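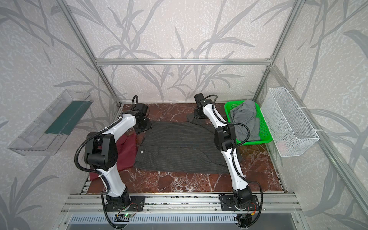 Wallpaper thread, as promised to the people who asked after the hallway. I've papered most of our house and made most of the mistakes. UK rolls and UK walls, so adjust if you're elsewhere.

Pattern repeat first. It's on the label, usually in centimetres, and it decides how many rolls you need more than the size of the room does. A big leaf print can lose you a good half metre on every drop.

Look for the match symbol too. Straight match means each drop starts at the same point in the pattern. Offset means every second drop moves by half a repeat. I read an offset as a straight on my first wall and didn't notice until the third drop was up.

Random match (stripes, plain textures) is the cheapest to hang. You waste almost nothing. If you've never papered before, start with one of those in a cupboard.

Batch numbers. Check every roll before you open any of them. Gesard sent me 4 rolls for the landing and one was from a different batch. It looked the same in the hand and was clearly greener on the wall. They swapped it, but it took nine days.

Cost, as I get asked. The hallway and stairs came to £287 including paste, lining paper and a new brush. I'd had a quote of £229 for the labour alone, materials on top. So doing it myself saved money and used up four evenings and a Sunday.

The hallway paper is by Bozsik, grey on grey, paste the wall. I'd have it again. The Waditz one in the back bedroom is nicer to look at but it's thin, and it shows every lump in the plaster.

On which – lining paper. Our house is old and the walls are poor. I used to skip lining. Now I line everything, horizontally, and leave it two days before the top layer goes on. The heating stays low while it dries.

Fill and sand before lining, then wipe the dust off with a damp sponge. Paste doesn't hold on dust. If the plaster is new it needs sizing, and ordinary watered-down paste does that job fine.

Plumb line. Don't start from the corner and trust it. None of our corners are straight. Measure out from the corner by a bit less than the width of the roll, draw a pencil line with a level and hang to that.

Inside corners: never wrap a full width round one. Cut the drop so a centimetre or two goes round, then start the next wall on a fresh plumb line and overlap. You lose a sliver of pattern. On leaves or branches you really can't tell from a normal distance.

Small boxed-in spaces are harder than big rooms, by the way. The alcove under our stairs has three short walls and took me longer than the long side of the hall. Two corners close together, nowhere to stand, and the pattern has to carry across all of it.

Sockets. Power off at the board. Loosen the faceplate, paper over, cut a cross, trim and tuck the edges behind. Don't do this with foil papers.

Blades. Change them far more often than feels reasonable. I go through one every two drops. A blunt one drags on damp paper and tears it, and a tear at the skirting is very hard to hide.

Paste the wall or paste the paper? Paste the wall is quicker and cleaner and I can do it alone. Traditional paper needs time to soak, and every drop needs the same amount of time or the widths come out different. I write the time on the back in pencil.

Bubbles: leave them overnight. Most go flat as the paper dries. If one's still there the next day, slit it along an edge in the pattern, get a bit of paste in with a small brush and press it down.

Someone asked about Gukska, the peel-and-stick. I used it inside a wardrobe. It went up in an hour and one top corner has come away twice. Fine for a wardrobe. I wouldn't put it in a bathroom.

Keep the offcuts, and keep the label with them – you'll want the batch number if you need to patch. Mine are in a tube on top of the boiler cupboard.

Ceiling is next, probably November. I've never papered one, so if you have a way of doing it without a second person, let me know.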